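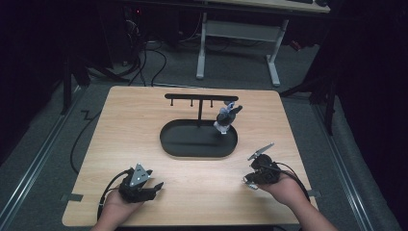

Según Britta Fuchs, la regla de los cables debería ir antes que todas las demás, y tiene razón: un cable que tira de la mano cambia el movimiento y después no hay manera de corregirlo en los datos. En esta edición del manual hemos movido la regla al primer lugar.

4. Preparación del puesto y buenas prácticas de grabación

Esta sección se aplica a los puestos de mesa con dos pinzas de mano, en la configuración Ciden. Para los puestos con una sola pinza, véase la sección 5. Las reglas marcadas como obligatorias valen para todos los operadores, también para los que tienen experiencia.

4.1 Antes de empezar

1. Coloque los cables de las dos pinzas de manera que salgan por los lados de la mesa. El cable izquierdo sale por la izquierda y el derecho por la derecha. No deben cruzarse. (Obligatorio)

2. Mueva cada pinza hasta el punto más lejano de la zona de trabajo. Si nota tensión en el cable, pare y deje más longitud libre.

3. Compruebe que el tablero no se desplaza cuando lo empuja con la palma. Si se desplaza, cambie las cintas de fijación.

4. Retire del suelo, en el lugar donde va a estar de pie, los cables que no se usan. Los que no se pueden retirar se apartan de los pies.

ATENCIÓN: No conecte ni desconecte una pinza mientras el programa Karam está registrando. El archivo queda abierto y se pierde la serie completa.

4.2 Comprobación de los dedos

5. Abra la pinza del todo, sin ningún objeto, y manténgala quieta sobre la mesa hasta que Karam muestre el valor de apertura. Los dos dedos tienen que llegar al tope al mismo tiempo.

6. Mire los tornillos de las almohadillas. Una almohadilla floja gira muy poco, pero es suficiente para que el objeto se escape.

7. Cierre y abra la pinza despacio, tres veces. El movimiento debe ser continuo, sin saltos.
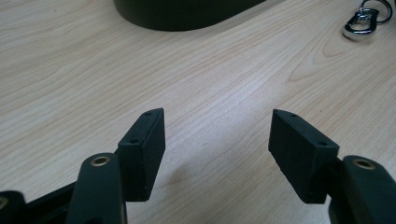 Figura 4-2. Pinza abierta sobre la mesa, sin objeto entre los dedos.

Nota: El polvo en las almohadillas se limpia con un paño seco. No utilice alcohol - ataca el material y deja la superficie lisa.

Las almohadillas se sustituyen cada 600 series, o antes si el borde está dañado. El número de pedido es Kekness 3087. Anote la sustitución en la hoja del puesto con la fecha y sus iniciales.

4.3 Colocación de los objetos

8. Ponga en la mesa solamente los objetos que figuran en la hoja de la tarea. El teléfono, las bebidas y las llaves personales se quedan fuera. (Obligatorio)

9. Entre una serie y la siguiente, cambie un poco la posición inicial del objeto pequeño. La bandeja puede quedarse en su sitio durante unas 200 series; después se gira o se desplaza.

10. Los objetos de metal brillante se colocan separados de la bandeja, para que los dedos puedan entrar por los dos lados. Evite los reflejos directos de la lámpara.

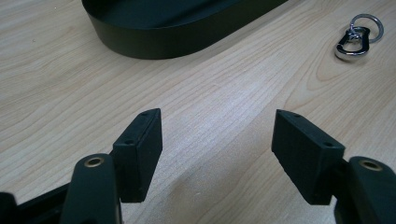
11. Empiece la serie con las dos pinzas abiertas y las manos quietas. Espere la señal sonora antes de moverse.

12. Si un objeto se cae al suelo, termine la serie y márquela como fallida. No lo recoja con la mano durante la grabación.

PRECAUCIÓN: Los dedos cierran con fuerza suficiente para pellizcar la piel. No ponga la otra mano entre las almohadillas.

4.4 Descansos y final de la sesión

Después de 300 series el operador hace una pausa, aunque no se sienta cansado. En el puesto de Fletildale esta norma se aplicó primero como recomendación y ahora es obligatoria.

Al terminar, deje las pinzas abiertas y apoyadas en la mesa, nunca colgadas de su cable. Las dudas sobre esta sección se dirigen a Rania Karaki.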